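Notebook – print & bind bench
February, 7:40 am start

Galley run for the Arellano novel. Title page still says "a novle". Fixed in the file, NOT fixed on the 40 copies already trimmed. Abhishek says use them as reading-group copies anyway. Fine by me if Urmila signs off – her name on the letter, not mine.

Page count went from 303 to 174 spreads-and-a-bit when I tried the smaller text size, then I saw I was reading the spread count against the page count. Stupid. It is 303 pages either way until we change the leading. Leave the leading alone.

Jacket copy, third go. Urmila's draft calls the book "tender" twice and "darkly funny" once, and gives away the sister. Cut the sister. Babita wants the ferry in the first sentence, I want the mother in the first sentence. Tried both:

– ferry first: reads like a thriller, wrong shelf
– mother first: slower but it is the book

Going with mother. Down to four sentences, fits the flap with room for the author line.

Glue notes. Lokby hot melt again, spine held on the first six, page 12 pulled on the seventh. Grain direction was wrong on that batch of stock, short side, you can feel it when you bend a sheet. Mark the cartons when they come in!! Rest of the batch goes to scrap pads.
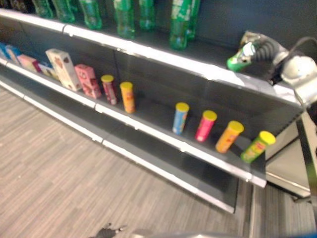 Green bottles, top shelf.

10:15. Shahnaz called from the printer. They can do 3,000 at the price we were quoted but only if files are in before the end of the month, otherwise we slide behind a cookbook. Asked about the uncoated jacket. Possible, scuffs, she'd want a matte seal on it. Asked her to send two proofs, one sealed and one not. I'll rub both with a thumb and a set of keys like last time.

Wavora (the text face) – the italic "k" crashes into a following quote mark. Happens in chapters 2, 9 and all through 11, where everybody is quoting the letters. Kerned by hand in 2 and 9. Need to do it properly in the style sheet before I touch 11 or I'll be here till summer.

Widows: still one on the last page of chapter 5, a single word, "anyway." Amirul thinks it looks deliberate. It does sort of. Author to decide, put on query list.
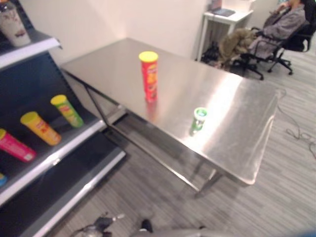
Query list for the author so far:
1. "anyway." alone on its page, keep or pull back
2. Uncle is left-handed in ch 3, signs with his right in ch 14
3. Damero is a town in part one and a "village" in part two. Did it shrink
4. Epigraph – do we have permission in writing, Amirul has an email but it only says "should be fine"
5. Ok to drop the family tree? Spoils the second marriage

Babita read 11 through 14 on paper over lunch and says the letters need more air, a full line above and below. That adds pages. Worked it out, adds five, which pushes us over the signature and leaves a lot of blanks at the back. Could use them for the opening of the next book or the reading group questions. Urmila hates reading group questions. Ask her when she is in a good mood.

3:30. New trimmed dummy made with the extra line. Better. Much better acutally, the letters stop looking like dialog.

To do: style sheet kerning, title page re-check (read it BACKWARDS), carton labels, call Shahnaz back re seal, flap copy to Urmila.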